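Fórum Pequenos Investidores > Ações > Lazer e entretenimento

Tópico: Prakix, resultados do semestre

rendimento_lento
6 de setembro de 2025, 10:12
Já leram o relatório da Prakix? Receitas de 2.530 milhões, mais 18 por cento, e a ação caiu na mesma. A administração culpa "um calendário de estreias menos favorável". No ano passado o calendário era excelente e a culpa era do tempo.

tostao_furado
10:31
As receitas sobem porque compraram a Briller em janeiro. Tira a Briller das contas e tens uma cadeia de cinemas que vende pipocas a preço de marisco.

rendimento_lento
10:40
As pipocas têm melhor margem do que os filmes. Eu investia só nas pipocas, se me deixassem.

Maré Baixa
11:05
Discordo do tostao. A Briller trouxe 41 salas e quase nenhuma dívida. O problema é a renda dos centros comerciais, que vem na página das notas, em letra para formigas.

tostao_furado
11:09
Quase nenhuma dívida, diz a apresentação da Briller. Também eu sou quase alto.

Maré Baixa
11:22
Dívida líquida do grupo: 1.260 milhões. Está no balanço, não na apresentação. Vai lá ver e depois falamos da tua altura.

bilhete_duplo
12:47
Vendi metade na quinta e pus na Skustitport, que pelo menos paga dividendo. A Ahonen baixou a recomendação da Prakix para "neutro", que em linguagem de corretora quer dizer fujam com modos.

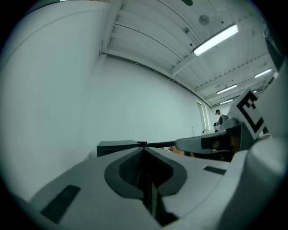 Fiquei com a outra metade por teimosia. Se o trimestre do Natal correr bem, digo que foi estratégia.

rendimento_lento
13:02
A Ahonen também estava neutra antes de a ação duplicar. Continuo comprado.

tostao_furado
13:15
Boa sorte. Alguém sabe quando pagam o dividendo intercalar, se é que pagam?

Maré Baixa
13:20
Ainda não anunciaram data. Afinal sempre tens ações?

tostao_furado
13:21
Poucas.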